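10 de enero de 2023

Querido diario: tercer día sin azúcar y ya sueño con los roscos de la panadería Masen.

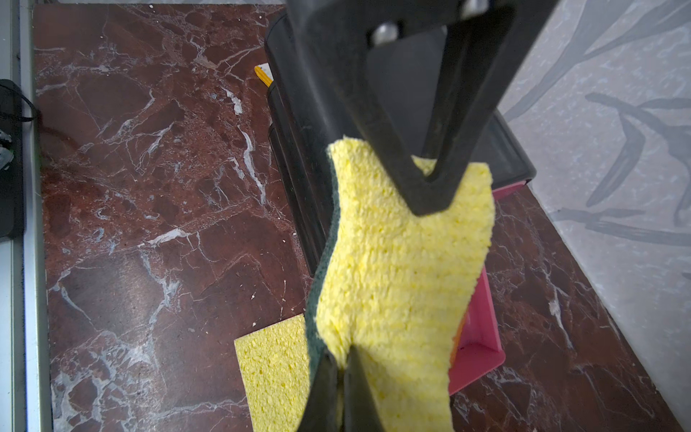
La esponja amarilla, con su lado verde.

Hoy he madrugado para ir a nadar a Prerari (¡70 largos, con lo floja que acabé diciembre!) y he vuelto con un hambre de lobo. He comido lentejas, dos platos, y luego me he tirado en el sofá con la novela de Skistton – 471 páginas y voy por la 30, así que no me metas prisa. El protagonista me cae fatal, pero quiero saber qué pasa con la herencia.

Por la tarde, paseo hasta Wogan con un viento horrible. Me he comprado unos guantes de lana por 18 euros, que me quedan un poco grandes. Mañana toca llamar al dentista, que lo llevo aplazando desde antes de Navidad.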